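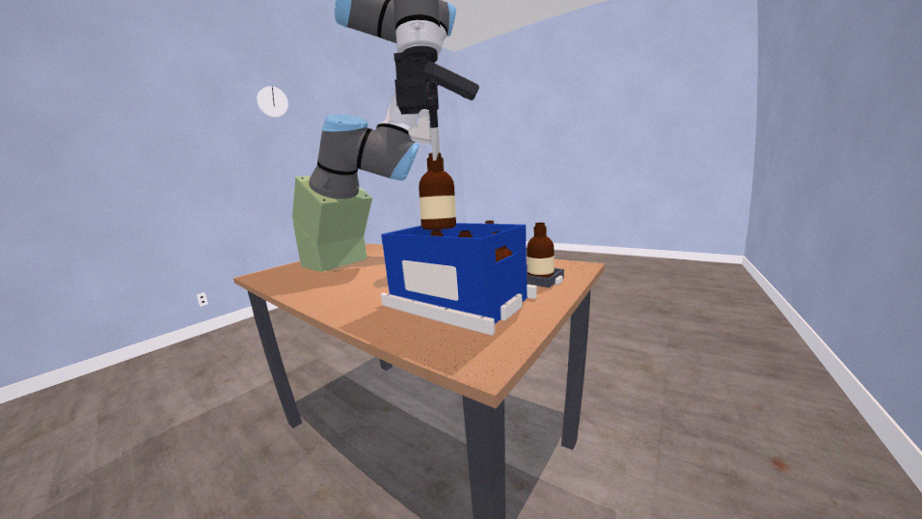

Figure 7.1 A simulated robot arm holds a brown glass bottle over a blue plastic crate.

Chapter 7
Off-Duty Conduct and the School Employee

Most employees assume that what they do on their own time is their own business. For people who work in schools, the law has often taken a narrower view. A school board may discipline an employee for conduct away from work if it can show a real link between that conduct and the job.

Consider the case of Delwyn Costigan, a bus dispatcher for the Minon school district. In February she wrote a series of angry posts about a local zoning vote. She did not name her employer. A parent recognized her, and 165 people signed a letter asking the district to remove her. The superintendent, Tamsin Stubbs, placed her on unpaid leave for five days. Costigan filed a grievance, and the arbitrator, Dwight Chan, ordered the district to pay her for the lost time. He found that the posts had not affected her work or the running of the buses.

This chapter looks at how such decisions are made. Section 7.1 covers the link between conduct and duties. Section 7.2 deals with public complaints and how much weight they should carry. Section 7.3 compares suspension with pay and suspension without pay.

Key terms: nexus, just cause, grievance, progressive discipline

Before you read: Find the conduct policy of a school district near you. Note whether it mentions social media, and whether it applies outside working hours.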